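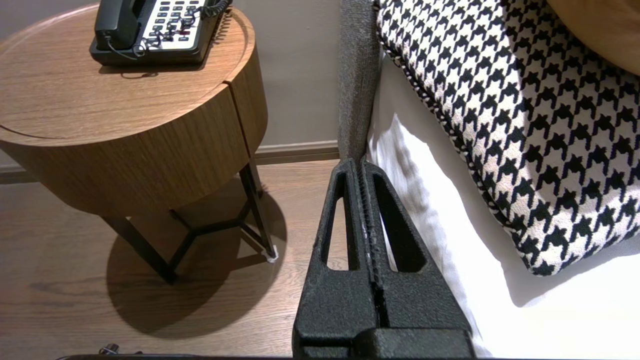

Eduardo Lumbao wrote in to ask why his withdrawal from Brisora took 31 hours in the last week of November, when the exchange's own help page says six. He had moved 450 of his 2000 Rindow tokens and got the same "pending" message each time he logged in. The coins did arrive, at the full amount, but he would like to know whether to move the rest.

We put the question to Brisora. Baoshan Song replied that withdrawals are now sent in batches, and that any transfer to a wallet address used for the first time goes to a manual check. The help page was written before that rule came in and will be changed. There is no plan to raise the fee.

Holders of other coins have reported similar waits. Du withdrawals were slow on the same days, while Zatosstead, which lists both tokens, says its own transfers went out as normal.

A few points for anyone moving coins before the new year. Send a small amount first if the address is new, and wait for it to show in your wallet. Check that the network chosen on the exchange matches the one your wallet uses, as Rindow runs on two and the addresses look alike. Keep the transaction number. Support will ask for it, and a screenshot of the pending page is not enough.

Brisora's next reserve statement is due in March. We will report on it when it is published.

Prices and fees in this issue were checked on 2022-12-03.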